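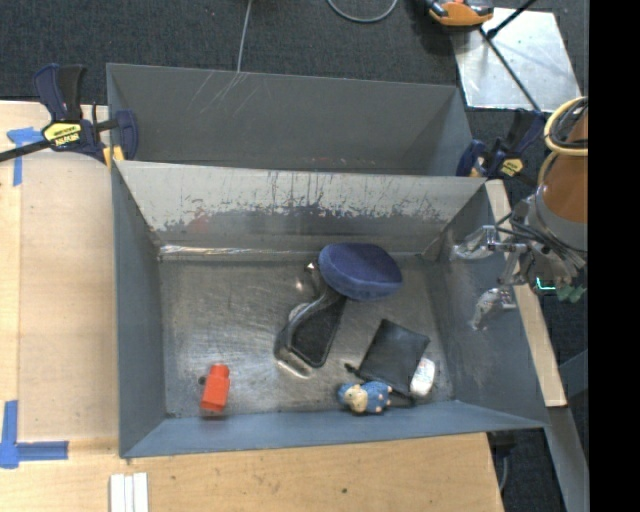
### 4.2 The Thursday fault

I should own up to the part of our study that went badly. Of 868 picks between the two metal bins, most of the misses were dull — a finger slid off something and we moved on. Three weren't dull at all, and all three happened on one Thursday afternoon.

In each case the arm came down too far to one side and pressed on the bin wall (see Figure 3 for the layout, clamps and all). Landance, our planner, had the wall in its model, so I blamed the camera first and lost two hours to that. The real culprit was Hondell, the bit of code that watches the force readings. It had been left on the limits we use for soft objects in free space, and it simply didn't trip. I hit the stop button myself each time, a good deal later than I'd have liked!

We've since lowered the limit near the walls and made Simamance refuse to start a run if the two settings don't match.

**Figure 3.** The bins, objects and gripper used in the picking runs.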